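Home Diary Workshop Archive Contact

August
Posted by Evdokia Lambrakis

Back table, continued. Up at 6, two hours on it before breakfast. The pine top needed a wipe and then another wipe, and there is still a ring near one of the knots that I think is now permanent. I went over the grain with a barely damp cloth and left the oil for another night.

Tins stay where they are for now, side by side in their tray. They are for Areti's cat and dog people at Drurstead, who collect when they collect. Labels to the front so I can read them. The pen holder is over capacity and should be culled. I tested none of the pens.

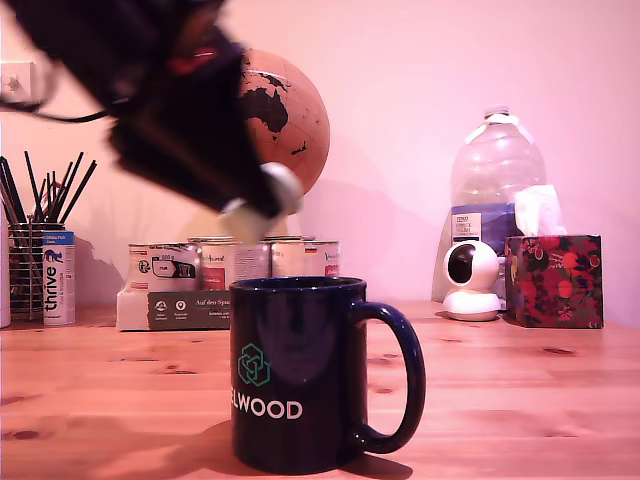
The mug remains the fixed point of the table. Navy glaze, ELWOOD in white capitals, green logo, handle large enough for a cold hand. I measured its capacity to the brim with the kitchen scale: 732 grams with water in, tare excluded by the zero button. I repeated it after lunch and got the same figure.

The globe is on top of the tins. It has cork colouring and black land, and from my chair I get Australia full on, with New Zealand reduced to specks. I would prefer it on the shelf, but the shelf bracket from Prisetti is the wrong gauge and has to go back.

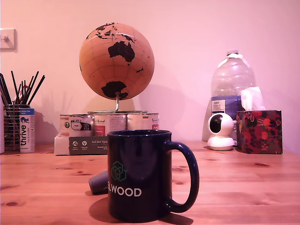

Evening

Sorted the right-hand end. Water jug, tissues, the small white camera with the dome. The wall plate on the left wants a new screw, M3.5, not in the jar. Wrote it on the list under the bracket.

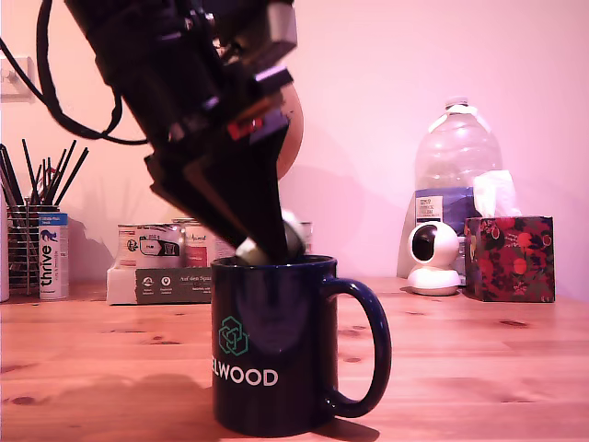 Driss rang at 8 about the Feltari invoice, number 1697, which he has and I don't. Bed early.

Comments (3)

Hiếu Quách: Brim capacity is a bit generous. What's the working volume, a centimetre down?

Evdokia Lambrakis: Not measured. Will do.

Makis Stamatopoulos: I have a spare bracket in the grey gauge if Prisetti are slow. Colour is terrible.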